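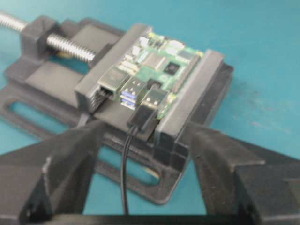
Holding small boards for soldering
gmahmoudi, 25th May
I am repairing old radios since March, and my question is about clamping. Every advice I read says to use a real PCB holder. I use a drill-press vise, with the green board sitting in a black plastic holder plate between the jaws, and the movable jaw presses on the board's side. Is it bad for the board if I tighten it strongly? My joints near the edge look dull.

Second question, the background. I like a plain teal cloth, because dropped screws are easy to find on it. My brother says white is better.

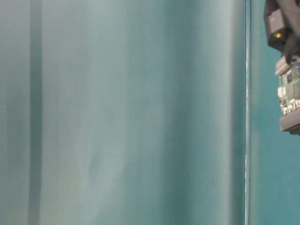 Re: Holding small boards for soldering
kurico_bench
Dull joints are from heat, I think. The vise takes heat only if metal touches copper. Tighten until the board does not slide, then stop. I bent a board once with 2 turns too many.

Re: Re: Holding small boards
gmahmoudi
Thank you. I will try the iron a little hotter. The vise has slots in the base plate, so maybe I should also bolt it down.

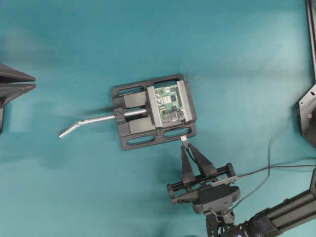
Keyvan Farahani does not agree about the hotter iron. He writes that old pads lift easily, and that fresh flux and a wider tip should come first. He would not bolt anything either, because he turns his work all the time.

Re: Re: Holding small boards
gmahmoudi
Then I will leave the iron as it is and buy flux. About the cloth, I keep the teal one for now.

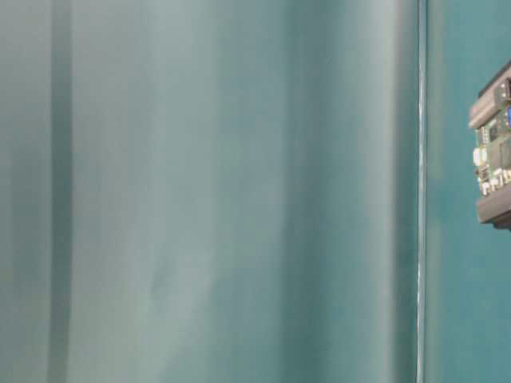 It was cheap, and I can wash it when there is rosin on it. If the flux does not help, I will write again with the name of the solder.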